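Retired police dogs – who pays the vet?

petow_lad
8/19/19
Our neighbour took on her old patrol dog when he finished in April. Lovely animal, bad hips, eats like a horse. The force shook his paw, gave him a certificate and stopped paying for his tablets the same week. Does any force round here still cover the bills after they retire?

Drutolia
Ours doesn't. There's a charity that helps with operations but you pay first and claim later, and "later" is doing a lot of work in that sentence.

gravelpit
Unpopular view, but the handler gets a trained dog for nothing. I paid good money for mine and he can't find his own bowl.

petow_lad
She gets a nine-year-old shepherd with arthritis, gravelpit. It isn't a raffle prize.

gravelpit
Nobody forced her to take him.

Hajnalka Katona
I had two of them, Jatska and then Tóth (named after a sergeant, who took it quite well). Insurance wouldn't touch either one. Anything to do with legs or teeth counted as caused by the job, and a police dog is mostly legs and teeth. Jatska's last year cost me more than my car, though you should see the car.

What I would say to your neighbour is ask for the full vet records now, in writing. Mine took two months to turn up
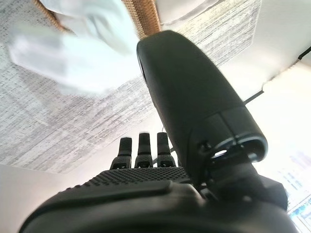
and by then the surgery had run all the same X-rays again and sent me the bill. Ask for the kennel notes too, they're kept separately for reasons known only to the kennels.

Drutolia
Seconded on the records. Anikó Juhász at the welfare fund was good with us, if she's still there. Ring, don't email.

gravelpit
Fine, the records thing is daft. I still say it shouldn't all come out of the police budget.

petow_lad
Will pass that on, thanks. He ate the certificate, by the way.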